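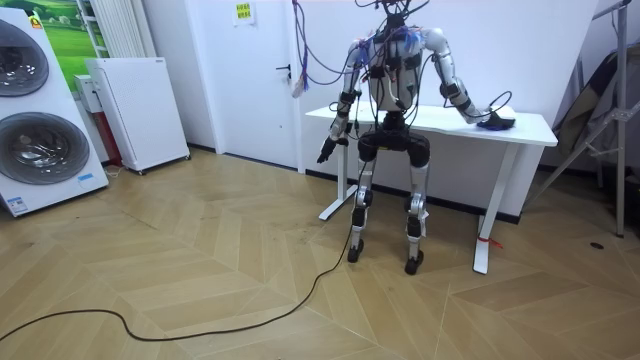

About Us

Niva is a small shared workshop where people come to build robots. Some of us write software for a living, some of us fix bikes, and one or two had never held a soldering iron before they walked in. We love this stuff, and we love it even more when there's someone at the next bench to show it to!

How we started

It began with a broken arm called Plimident, which three of us were trying to bring back to life in a spare room (we burned out two motor drivers and a perfectly good power supply). Friends came by to watch, then started bringing their own projects, and by May we had a lease on a real space and a box of donated servos. Today we have more than 70 members and 12 benches, and the parts wall is getting out of hand in the best way.

What we're building

The big one is Jemal, our humanoid. Jemal is a whole-workshop build, which means anyone can pick up a piece of it: wiring, joints, grippers, balance, code. Lately we've been all about household jobs. Wiping down a desk sounds like nothing until you try to get a robot to do it – how hard do you press, where do you stand, what does the other arm do in the meantime? We've logged 584 hours on those questions so far and we're still arguing about elbows.

Vemier is the friendlier place to start. It's a tabletop arm you can put together over a few evenings, and you keep what you build. The plans are free to members, along with a long list of mistakes other people already made for you.

How it works

Come to an open evening first and have a look. If you like it, we'll pair you with a member for your first few visits and find you a shelf for your parts. You don't need a degree or your own tools, just closed-toe shoes and some patience with cables. Kids are welcome with an adult, and yes, they usually pick things up faster than the rest of us.

Got a half-finished robot in the garage? Bring it along! We have spare connectors, a decent printer and plenty of opinions.

Page updated 4 January 2024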